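Speaker notes: Reusing office desktops, from the pallet to the desk
Saturday session, second slot after lunch
Speaker: Nayeli Tamayo. Questions handled with Rasmus Vaher.

Opening (2 minutes)

Say who we are. Durnora takes in desktop computers that offices are done with and gets them ready for schools and small clubs. The workshop is on the ground floor of the Szabó building. I run the bench. Rasmus does intake and the parts shelves.

In March we received 276 desktops from one insurance office. Most of this talk comes out of that batch. Ask for a show of hands: who has opened a desktop case before? If it is most of the room, skip the part about screws.

Intake

Every machine gets a paper tag before it leaves the pallet. The tag number goes in the log with the model, the memory and whether there is a drive. We used to log machines after testing and lost track of which drive belonged to which case. Krisztina Hajdu rewrote the log sheet and it now fits on one page.

Drives come out first and go in the locked cabinet. They are wiped on a separate station. Do not get drawn into wiping standards here. Indira Kartha covers that at four o'clock in the small room.

Opening the case

Lay the tower on its side and take the panel off. Everything you need to reach is then facing up, and you can work without holding the case steady. Office towers are good for this. Many parts are held by latches and clips, and the plastic pieces you are meant to pull or press are often a bright color. 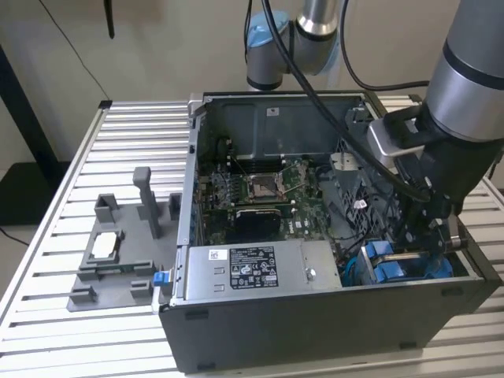

Dell tower with the side panel off. CPU socket open, blue drive carrier at lower right.

Point out the socket lever in the raised position. Point out the blue latch at the left end of the power supply. Give people a moment to find the memory slots before going on.

Handling the socket

Slow down here. This is where we have had the most damage.

Processor goes straight into a tray with the tag number on it. Hold it by the edges. Nothing gets set down on the board while the socket is open, including screws and the cloth. If the machine is going to sit overnight, fit a socket cover. We keep a box of covers at the end of the bench and we still run out.

Old paste comes off with alcohol and a lint-free cloth. New paste goes on only when the cooler is next to you and ready to fit.

Power supply and cables

We do not open power supplies. A bad one is recycled whole. Before pulling any connector, look at how the cable runs, or take a quick phone picture. Cables put back the wrong way end up against a fan or stop the panel from closing.

Raíssa Evangelista kept times for us on the first 100 machines. The slow step was cables. Mention that we now do them before the drive goes back in, with more room for your hands.

Sorting parts

Three shelves: tested, untested, scrap. Memory is tested in the same machine each time, which we keep for that job only. Loose screws go in jars by thread, and if you cannot tell the thread, they go in scrap.

Pistia takes our scrap boards and metal once we have more than 200 kilos. Before that we were paying for pickup.

Putting it back together

Processor, cooler, memory, cables, drive. Power on with the panel still off and check that the fans turn. Close up, run the test overnight, sign the tag.

Where the machines went

Tronbridge delivered the first load to two schools. The other clubs collected their own. Our target for next year is 300. We need one more bench for that and a second person who can do intake.

Questions

Likely ones: which operating system, who pays for new drives, can people bring in laptops. Answer to the last one is no for now. Tag sheets are on the table by the door.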